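3.2 Site inspections and what the inspector remembers

Travel agents inspect hotels for the same reason that people taste soup before serving it, and with about as much method. The usual visit lasts under an hour, is led by somebody from the sales office, and ends with coffee. We wanted to know how much of it survives into the advice given to a client the following week.

We followed 16 agents from two firms, Kedley and Gounder, on inspection trips arranged by the regional booking service Rundbridge. Each agent saw 30 properties over the study period. After every visit the agent filled in a one-page form covering rooms, public areas, food, access and noise. Noise proved a difficult category. Sales offices do not as a rule show the room above the loading dock, and only a handful of agents asked to see it.

The forms were then compared with the notes the same agents wrote when recommending a property. The overlap was modest. Lobbies did very well. Breakfast did well if the agent had been given any. Bathrooms, which guests complain about more than anything else in the Prurerar complaint records, were reduced in most notes to the single word "modern," applied with great generosity to fittings of every age.

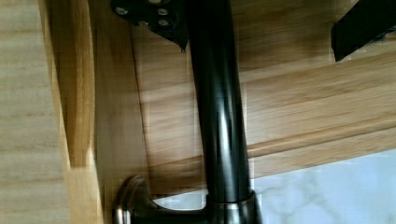
Figure 2. Detail of a black tubular pole set in a dark metallic collar, with a curved silver metal piece beside it.

Order of visit mattered more than we had expected. Properties seen before lunch received longer notes and kinder ones. By the last stop of the day, the forms had become brief, and several agents had begun to confuse one pool with another. One form praised a sea view at a hotel that faces a bus station. We kept it in the data, on the grounds that the agent had presumably seen the sea at some point that day.

Altogether the agents produced 1804 usable notes, counting repeat recommendations of the same property. Two of us coded each note separately and settled differences by discussion, most of which concerned the meaning of "charming." We agreed in the end to code it as a comment on size.

Trips made in July were treated as a separate group. Hotels were full, rooms could be shown only between guests, and the agents were warm and said so. Their notes from that month are the shortest we have and, when set beside the Prurerar records, the most accurate. We return to this awkward result in Section 4, where we consider whether a poor tour may be a better guide to a hotel than a good one.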